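Branska Street Community Garden
Minutes of the Members' Meeting
Wednesday, August 31, 2022, Kasten Room

The meeting opened at 7 p.m. with a full room (lovely to see so many of the new plot holders!). Minutes of the last meeting were approved with one correction: the hose for the east beds is on order and has not arrived.

Money
The balance stands at $2484. Plant sale income was $445, our best yet, and the tomato seedlings were gone before lunch. Members agreed to spend up to $360 on lumber for the rotted beds along the Woldemariam fence.

Harvest supper
Everyone is thrilled to have this back. It will be held between the long beds, with tables borrowed from Mornano Bakery, who have also offered bread. We have room for 40 at the tables. Bring a dish made with at least one thing from your plot, and your own plate and fork. Squash is welcome, but please talk to your neighbors first so we get a few other things too!

Seed library
The bean and marigold seed saved so far looks wonderful. Seed should be fully dry before it goes in the envelopes, with the variety and the year on the front. Members would love more lettuce and any kind of pepper. A sign-up sheet for seed cleaning went out during this item.

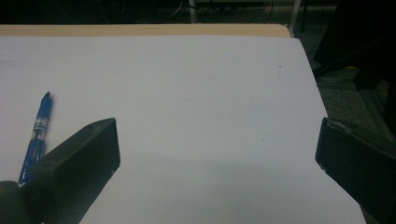
Paper and pen on the table.

Water
The rain barrels by the shed are full again after last week's storm, hooray. The tap by the gate still drips. Please turn it all the way off and hang up the hose when you finish.

Compost
Bin two is ready to use and smells just like a forest floor. Take what you need for fall planting, up to two buckets per plot for now. No more corn cobs in bin three unless they are chopped.

Other business
A plot holder asked about keeping bees. There was a lot of excitement and a few worries about allergies. Held over to the March meeting, when we will have the city rules in hand.

Meeting closed at 8:20 p.m., followed by plum cake.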